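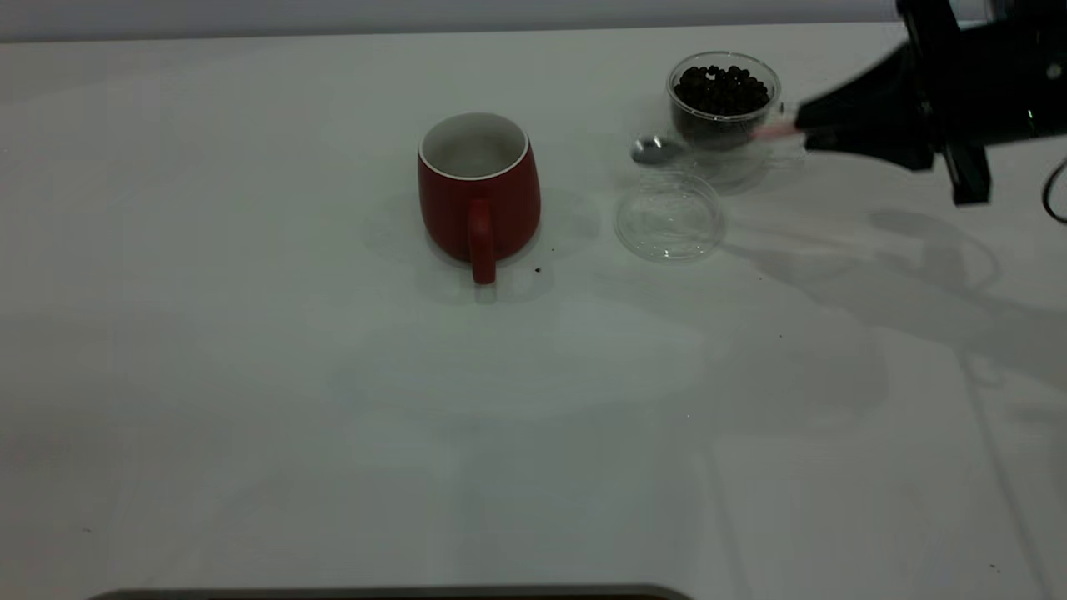 Print this page | E-mail this page

5. House Rules for the Coffee Station

This section covers the Goro arm when it is set up for the coffee task on a shared table. Read it before your first session. If you have already had your first session, read it anyway and try to look surprised.

Section 4 got the arm bolted down, powered and talking to Cloka. Everything from here on concerns the habits of the people standing next to it.

5.1 Before you power up

1. Clear the table of everything the task does not use. Phones, keys, badges and lunch all count as things the task does not use.

2. Wipe the surface with a barely damp cloth and let it dry. Crumbs and bits of bean are allowed once a run has begun. They are not allowed before it.

3. Set out the mug, the jar of beans, the spoon and the lid. If the run sheet says the lid starts off the jar, lay it flat on the table. Do not lean it on something to save space.

4. Check the mug. It starts empty. A mug with your coffee in it is your mug, and it belongs on the shelf by the door.

5. Walk the cable from the arm to the wall with your eyes, the whole way, including the part under the table. It should have slack at every joint and touch nobody's foot.

6. Put the stop button within reach of whoever is running the session. "Within reach" means seated, with one hand, without saying "hang on."

CAUTION: The jar is glass. Goro's fingers will close at whatever force the task file asks for, and the task file was written by someone with a deadline. Use the Glass preset unless the run sheet names another.

5.2 Marking the keep-out line

Measure 16 inches out from the farthest point the arm can reach and put tape on the floor there. Use tape people can see. The first edition of this guide left the color up to the site, and one site chose a brown very close to that of its floorboards.

While the arm is live, all of you stays behind the tape. Hands are part of you. So are sleeves, lanyards and hair, which tend to arrive a little ahead of the rest.

If an object needs straightening in the middle of a run, the run is over. Stop, straighten, start again. You will be tempted to reach in quickly. The logs are full of people who were quick.

5.3 Starting a run

1. Say "live" out loud. It feels silly for a week or so.

2. Press Start in Cloka and wait for the arm to reach its home pose. It takes its time. Do not help.

3. Watch the first approach at slow speed. The fingers should come to the jar level and stop where the run sheet says they stop.

4. If the fingers touch the glass too early, press stop and redo the height check in 4.6. Shoving the jar over to where the arm thinks it is does work, once, and then the numbers are wrong for everybody.

5. When the first approach looks right, move to normal speed.

Note: Error 357 means that the wrist view and the table view disagree on where something is. Check the lights first. The arm throws a wide, soft shadow on a white table, and Cloka has been known to take a firm interest in it. Dim the lamp on the arm side, then clear the error.

5.4 Objects near the edge

Keep everything the arm will lift well in from the front of the table. The gripper can pass over the edge, and it sees what is under there too: table legs, cables, floor, whatever was put down "for a minute." Tidy the underside as if it were part of the work area. For the wrist view, it is.

a. Coil and tie spare cable, then clip it to the frame.

b. Flatten cardboard and take it to the bin. The bin is in the corridor. It has always been in the corridor.

c. If an item must be stored under the table, store it there for every run of the set or for none of them.

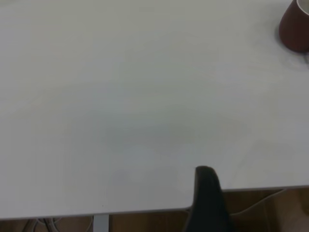

PLEKANCE, December

The following changes to the house rules apply to all tables at this site and replace the sheet taped inside the cupboard. Please take down the sheet taped inside the cupboard.

5.5 Changes in revision 3

The cup may now be placed anywhere on the table that the run sheet allows, including the far corners. The old rule kept it near the middle, and we ended up with an arm that was excellent at the middle.

Wrist views that show only part of the cup are to be kept. Several operators had been deleting them as bad pictures. They are fine pictures for the purpose, and the arm has to cope with half a cup just as you do at six in the morning.

Wrist views in which the gripper finger covers the object completely should be flagged "blocked" and also kept. Do not write your own remarks in the flag box. The Abbasi office reads them.

Home pose must bring the gripper clear of the table edge before anyone crosses the tape. If a finger still overlaps the tabletop, the arm is not home, whatever the screen says.

CAUTION: A still arm is a live arm until the stop button is down. It may be done, or it may be thinking. From behind the tape these look the same.

5.6 Ending a session

1. Press stop and wait 5 seconds.

2. Say "down" out loud.

3. Cross the tape. Put the lid back on the jar, and the spoon in the drawer.

4. Write down anything odd in the station log, with the time. "Weird noise" is accepted. "Weird noise, wrist, while lifting the spoon" is accepted with gratitude.

5. Do not make coffee with the station beans. They have been picked up and dropped since the summer, and several of them have been on the floor.

Related sections
4.6 Height check for white and shiny tables
6. Cleaning the fingers and replacing the tip pads
7. Cloka error list
9. Moving the Goro arm to another table
Station log sheet (blank)

Print this page | E-mail this page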